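Leave the cap on: the case for one instruction at the sorting table

Most household recycling leaflets contain too many instructions. The current one for Astby has eleven lines on plastic bottles alone, covering rinsing, crushing, labels, sleeves, caps, cap rings and storage. I have argued before that a leaflet of this length is read once and then used to line a drawer. My proposal is to reduce the section on drinks bottles to a single line: empty it, put the cap back on, put it in.

The objection usually raised is that the cap and the bottle are different plastics. This is correct. The body of a carbonated drinks bottle is PET and the cap is normally polypropylene or high-density polyethylene. PET sinks in water and the cap materials float. Once the bottle has been ground into flake, a wash tank separates the two with little trouble. A loose cap, on the other hand, is small enough to drop through the screens at the front of many sorting lines, and it then leaves with the fines. A cap that travels on its bottle has a better chance of being recovered than one thrown in beside it. 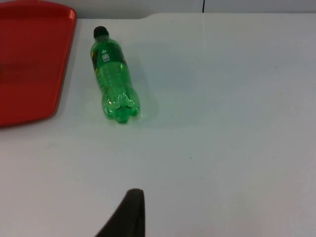

Drorngate, January 2018

A small green bottle on its side, capped and with its label still on, is a fair test of the rule. Under the Astby leaflet the householder has several decisions to make about it. Under mine there is one, namely whether it is empty. The small bubbles or droplets inside would not trouble me. A few drops of soft drink are removed in the wash. A third of a bottle is another matter, as it adds weight and wets the paper in a mixed bin.

Colour is a harder question. Green PET has fewer uses than clear, and a small amount of it will tint a clear batch. Some leaflets therefore ask for green bottles to be kept apart. I think this is misplaced effort. Optical sorters distinguish green from clear reliably, and a separate household container for green bottles takes up floor space that most kitchens cannot spare. The label can stay on for similar reasons.

Sanne Jansen, who drafted the Festthorpe leaflet, disagrees with me about crushing. She wants bottles flattened to save room. I would leave this to the householder and print nothing. A bottle pressed completely flat may be taken for card by equipment that sorts by shape, while one left whole wastes space in the bin. Neither fault is serious enough to justify a line of text.

Henk Vandenberghe has suggested a trial in 200 households, half with the long leaflet and half with the short one, starting in July. I support it, provided that the contents of the bins are inspected and the result does not depend on a questionnaire. People report what the leaflet told them to do. The 3 mm screen fraction and the bale audit will show what they did with their caps.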